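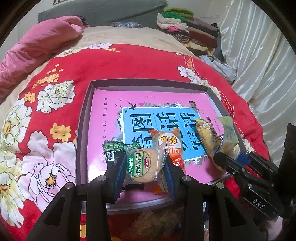 Let the Snack Bag Count

I have been helping with the robotics club at Neto for long enough to remember when every project was a maze, and I say this with love: I don't think I can watch another little car follow another strip of tape. So I was delighted when this year's students chose household tidying for the Trollisis challenge, and a bit dismayed when I read the grumbling afterward. Picking up crackers, one parent wrote to us, isn't engineering.

Well, I'd like to stick up for the crackers! A wooden block has flat sides and stays where you put it. A snack packet bends, crackles, slides under its neighbor and has an edge in a different place each time you look. Our students spent most of May arguing about where to pinch one (the crimped end or the fat middle), and I heard more good physics in that argument than in a whole season of mazes.

They were also working on ordinary beds with ordinary flowered blankets, among the pillows and the folded clothes, and I hope we never go back to the white table. 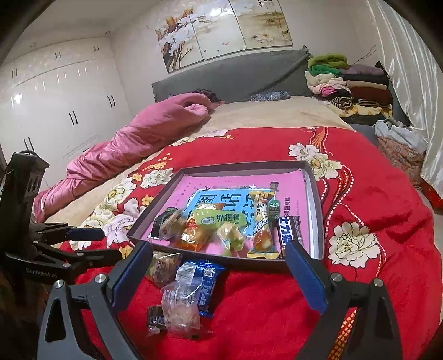 What the score sheet misses

My quarrel is with the judging. Kneath, our regional league, gives 100 points for a run, and 90 of them go to speed and finished pickups. That leaves very little for the notebook, where a student writes down that a wrapper slipped and what she tried next. One of our teams, Stistavik, filled 145 pages and placed 11th, and I would put that notebook in front of any teacher in the state.

I'm not asking for prizes all around. I'd simply move a good chunk of those points over to the written record, and let teams bring in their own packets from the kitchen cupboard, so that the work looks a little more like the homes it's meant for. The rules are open for comments now, and I've already sent mine in (it ran long, as you might guess).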